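4. Hanging a large map or chart

The Zatmont strips can hold laminated sheets up to 1445 mm wide. Paper sheets without lamination need the clip rail, see section 6.

Before you start, wipe the wall with a dry cloth. Do not use a cleaner with wax or silicone in it. If the wall was painted, wait 5 weeks before you put any strip on it.

1. Lay the sheet face down on a clean floor and leave it flat overnight. A sheet which was rolled for a long time will pull on its corners.

2. Choose the height. For a classroom or a study, the centre of the map should be at the eye level of the person who reads it most.

3. Keep the sheet away from heaters. Do not cover switches or power outlets, and leave a free space beside them so that plugs can go in and out easily.

4. Mark the two top corners lightly with a pencil. Check the line with a level.

5. Press one strip behind each top corner for 6 seconds, then add the strips between them. Work from the centre to the sides.

6. Fix the bottom edge last. Let the sheet hang by its own weight first, then smooth it downwards with your palm.

CAUTION: The total weight must not be more than 499 g for each pair of strips. Never hang a framed or glass-covered map this way.

Note: Ordinary clear tape goes yellow with the years and can take the colour off the paint when you remove it. Warm it gently with a hair dryer and peel it slowly, parallel to the wall.

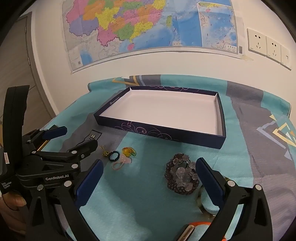

5. Removing the strips

Pull the tab straight down, never towards you. If the tab breaks, slide a thin thread behind the strip and move it from side to side.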